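4.2 Wardrobes, hangers and the habit of keeping

We turn now to the part of the Lornness household study that gave us the most pleasure to write up, and which took us, I am afraid, a good deal longer than we had planned. Our question was a simple one: how long do people hold on to an everyday shirt, and what finally makes them part with it? The 604 households who filled in our clothing diary gave us 3,483 separate entries, many of them far more generous in detail than we had any right to expect.

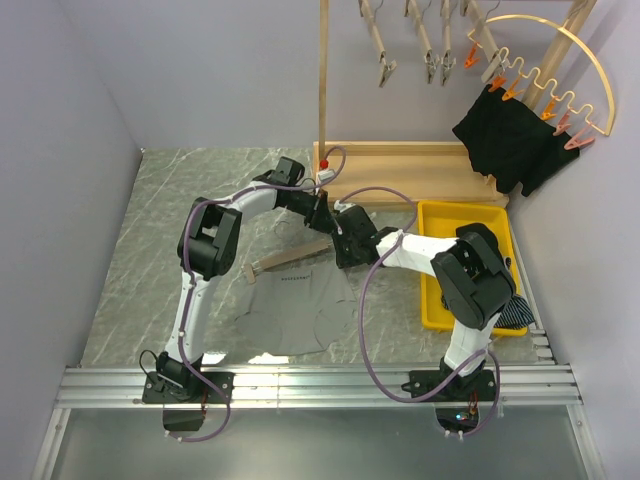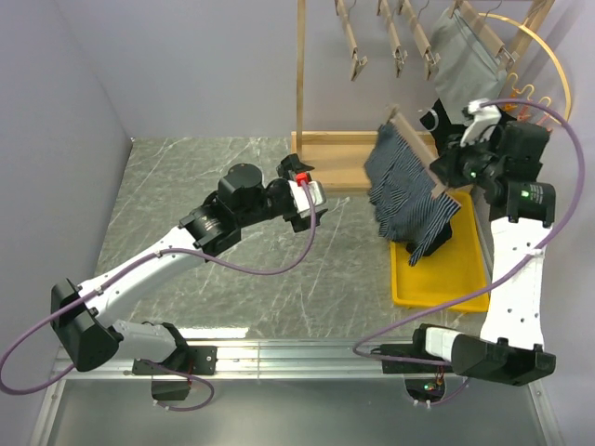 Figure 7. Two views of one grey marble-patterned worktop: a light grey shirt with a wooden hanger (first view); a wooden clothes rack and a yellow plastic tray (second view).

Amancay Navarrete, reading an early draft of this section, felt that we had leaned too heavily on wear and tear, and that people mostly let a shirt go when they stop seeing it, long before the collar gives out. We went back to the diaries with this in mind and found that she had a strong case. Shirts kept on a hanger were mentioned again and again in the weekly notes, while those folded into drawers tended to vanish from the record after the first month or so, only to turn up in May when the winter things were put away.

There is a lovely entry from a household in the older part of the town, where a father and daughter had shared the same blue work shirt for 17 years – he for the garden, she for painting – and neither could say with any confidence whose it had been to begin with. We had no box on the form for a garment with two owners, and we have since added one.

Mending was less common than we had hoped, though more common than the earlier work by Hijazi and Carnegie had led us to fear. Buttons were replaced readily enough, but torn cuffs were usually put aside for later, and later was often a very long time indeed. Several people wrote kindly to tell us that the diary itself had shamed them into finding a needle. We have kept those entries in the main count and marked them separately in the appendix, so that readers may leave them out if they prefer.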